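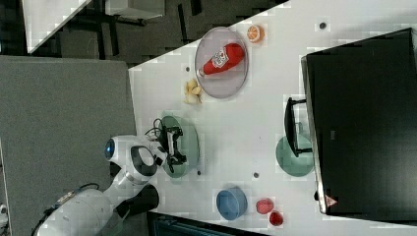
Plirnley Round Tableware Range

The Plirnley range comprises plates and bowls for canteens, training kitchens and shared dining rooms. Plates are offered in pale green and lavender-grey, and bowls in blue. All pieces are round and may be ordered singly or in packs of 12.

Product details
Large plate, lavender-grey: flat, with a slightly raised rim. Order code 87.
Round plate, pale green: supplied in packs of 12 only on first orders.
Round bowl, blue: the rim is a slightly lighter shade than the body.

The large plate is intended for main courses and for placing sauces at the centre of a shared table. A ketchup bottle may be laid across it between servings.

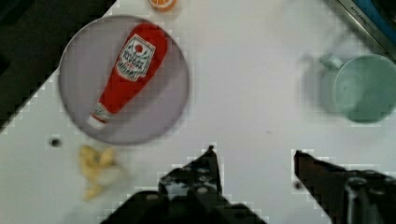 Large plate in lavender-grey, with ketchup bottle. Food and condiments are not included.

Ordering
Orders are handled by Cultus. Trade enquiries should be addressed to Renata Pawlak, and requests for replacement pieces to Aleksi Manninen. The order desk is closed on Saturday.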